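Open day at the Balliner shared kitchens, Tullmont

Posted 11 August 2025

I went to the Balliner open day mainly to see what a takeaway business looks like when it has no shop front. The building is on the trading estate at the Tullmont end of the bypass, between a tyre place and a tile warehouse. It was a frozen food depot until the owners took it over and divided it into separate kitchens, which they rent to small food businesses. There are eight of them, all on the ground floor, with a shared cold store at the back and offices upstairs.

The bus stops on the wrong side of the dual carriageway and the footbridge is further along than the map suggests. If you are driving, use the second entrance. The first is for deliveries and the barrier stays down.

We were signed in by Su-chen Lam, the site manager, who gave out hairnets and shoe covers and asked everyone to keep rings and watches in their pockets. Most of the group were people thinking of taking a kitchen. There was a couple with a pizza van who wanted somewhere to make dough, a man who does packed lunches for building sites, and a few from the council's business team. I was the only one writing anything down, apart from the pizza couple, who had brought a tape measure and used it.

The kitchens

Each kitchen is let with extraction, a six-burner range, a double sink, a hand basin and a run of steel benches. Anything else is the tenant's own. The ceilings are high and it was cooler than I expected, although only half the ranges were on. The walls between units are solid to the roof, and Su-chen Lam said this was the single largest cost of the conversion. The first plan had partitions, but the smell from one business would have ended up in another's bread.

The first unit we went into belongs to Chung, a dumpling and noodle business run by Chia-jung Shih. She began with a market pitch and still has it, but delivery is now the larger part of the work. Her unit is arranged so that everything moves in one direction, from the fridge by the door to the packing shelf by the hatch. She had changed the layout twice before she was happy with it. The dumplings are made in the morning and frozen flat on trays, and nothing is boiled until an order comes in.

Her figures were on a whiteboard and she was happy for people to copy them down. Last November, her busiest month so far, Chung sent out 3,406 orders. She did not put a profit next to it. When the lunch man asked, she said that commission and packaging take a bigger share than the food does, and that she would not have believed this before she started. She had tried a cheaper tub, but the lids came off in the riders' bags and the refunds cost more than she had saved.

Next door is a bakery unit that was shut for cleaning, so we looked through the door panel and moved on. After that came a unit used by Trí Hoàng, who makes sauces and pickles for cafés. He shares it on a rota with a caterer and has it in the evenings. He was there in the daytime for the visit and was short of somewhere to put himself. Sharing works well enough, he said, provided both sides agree in writing who cleans the fryer. He keeps his stock in a locked cage in the cold store and pays by the shelf.

Cold store and waste

The cold store is the part of the depot that was kept. It is far bigger than the present tenants need and one end is curtained off. Temperatures are logged automatically and go to Su-chen Lam's phone, and tenants can see their own section. There was a power cut in the spring and the group wanted to know what happened. The generator started, the log shows a small rise, and no stock was thrown away.

Food waste goes into sealed bins in the yard and is collected daily. Cooking oil is collected separately and the tenants get a small credit for it against the rent. Cardboard was the one thing everybody complained about. The baler is at the far end of the yard and people leave boxes beside it without using it. A laminated notice asks them not to, with a second notice underneath it saying the same thing in larger letters.

Upstairs

The offices are rented separately and you don't have to have a kitchen to take one. We had tea in the meeting room and two short talks. There was supposed to be a third on insurance, but the speaker was held up and sent slides. 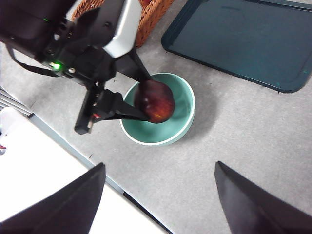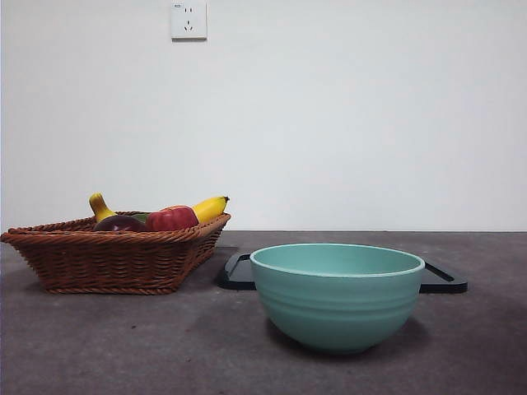
Apple and teal-green bowl, first picture; wicker basket on the tabletop, second picture.

Hui-mei Tseng spoke first, on ordering systems. She works for Drondano, which makes the software most of the tenants use to bring orders from the different delivery apps on to one screen. Before they had it, she said, a kitchen might have a row of tablets along the wall, each with its own noise, and staff copying tickets by hand. I have worked in a place like that and it was as bad as she made it sound. The system also lets a kitchen pause all the apps at once when it falls behind. She was asked what it costs and gave a straight answer, a monthly fee with nothing per order, though the fee goes up when you add a second brand.

The second brand question took up most of the discussion. Several kitchens of this sort trade under more than one name, so that the same fryer might be a chicken shop on one app and a burger place on another. The pizza couple were uneasy about it. Chia-jung Shih had tried it for a short while with a rice bowl menu and given it up, as customers rang to complain about a shop she had half forgotten she was running. The council's view was that it is allowed as long as the registered address is shown and the allergen information is right for each menu.

Zohreh Tehrani gave the other talk. She had a restaurant in the town centre for many years and now helps new businesses with their costings. Her subject was whether kitchens like these take trade from restaurants on the high street. She thought they do, a little, on weeknights, and that restaurants lose far more to rent and to parking charges. She had asked diners at her old place why they came and hardly any of them mentioned the price of the food. She also thought restaurants could rent bench time at Balliner for their own deliveries and leave the dining room in peace, and said two had asked her about it already. I would have liked to hear from a restaurant owner who disagreed, and there must be plenty, but there wasn't one in the room.

Rents and terms

Rent is charged monthly and includes water, extraction servicing, pest control and waste. Gas and electricity are metered for each unit. The shortest let is three months. Evening and early morning sharing is offered on half the units and is cheaper, and there is a waiting list for the evening slots but not for the mornings. Tenants must register with the council themselves. The site can't do it for them, and it should be done well before the first day of trading.

There is no public collection. Customers can't walk in and the hatches are for riders only. A rider shelter has been put up by the gate with a bench and a tap, and there is a toilet they can use – this was added after riders asked for it. Parking for them is still poor and bikes were standing in the delivery lane when I left.

What I would check

Noise in the units near the extraction plant is noticeable. I had to raise my voice in the end one. Phone signal is weak in the cold store and the corridor behind it. The loading door is shared by everybody, and Trí Hoàng told me the hour before lunch is not a good time to be taking in a pallet of jars.

The food we were given was from the tenants: Chung's pork and chive dumplings, flatbreads from the bakery and a sharp green tomato pickle, which I bought a jar of on the way out. The set lunch box that Chung sells on weekdays is £8 and comes with soup.

The next open day is in November. Places are free but have to be booked through the site office, and children can't be brought into the kitchens. The number 93 bus runs from Tullmont station and stops by the footbridge.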